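The lock that remembers: a talk with the founder of Zonivix

When I called the founder of Zonivix at seven in the morning, the workshop was already open. The company makes and installs electronic door locks for small buildings, mostly dental offices, shared houses and storage rooms behind shops. It is a small firm, and the founder prefers that the name on the invoice is the name of the company and no other.

"I started with mechanical keys," the founder told me. "I cut keys for many years. People came with the same story each time. Somebody left the job and did not return the key, so now they must change the cylinder again."

The first product, Belto, was made for this problem. It is a lock with a card reader, and it keeps the last 1,000 openings in its memory, even if the building loses the internet connection. I asked why the memory is inside the lock and not only on a server. "A small office does not have a person for computers," was the answer. "If the router is off, the door must still know who may come in. Later you can read the list with a phone."

Belto sold slowly in the beginning. The founder thinks that the price was right but the manual was bad. "It had too many pages. The installers did not read it, and I understand them. We wrote it again with 7 pages, and the phone calls about installation became much fewer."

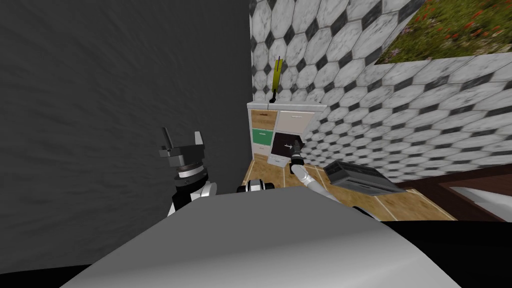
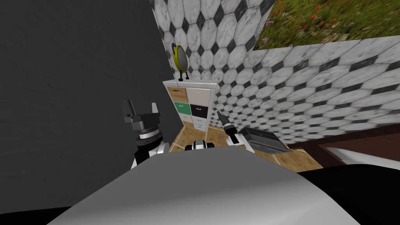

Simulated views: a tiled room with a dark gray wall, and a robot's two arms beside a dark gray wall panel.

We came then to the newer system, which is called Helmy. It controls up to 3 doors from one panel, and the owner can give each person different hours. A cleaner can enter in the evening, for example, and a supplier only in the morning. The founder is careful when speaking about it. "Helmy is good for a clinic or a small school. For a tower with many floors I would send you to a bigger company, and I have done this."

I wanted to know about fingerprints, as many customers ask for them now. The founder was silent for a moment. "We can do it, but I always ask first what they will do with the data when a worker leaves. Usually they have not thought about it. Then I offer a card again." Some customers are disappointed, I learned, and a few went to another supplier.

The parts come from Zarkus, a maker of metal housings that Zonivix has used since the first lock. There was a difficult winter when the deliveries stopped, and customers waited some 2 months for their orders. "I called every one of them myself," said the founder. "One was very angry. She is still our customer – she has Helmy now on the front door and Belto on the archive."

What should a business owner check before buying any lock? The founder began with the door. "Look if it closes by itself. I have seen expensive readers on doors that stay open because the closer is broken. Repair the closer first, it is cheap." After this comes the question of fire safety, and here the advice is to speak with the local inspector before the order and not after. The founder also asks customers to write down who may add new cards, and to keep this paper in a place where a second person can find it.

In February the company will begin to offer a yearly visit, with change of batteries and a test of each reader. The price was not decided when we spoke. A customer was waiting at the counter with a broken key in an envelope, so we finished the call there.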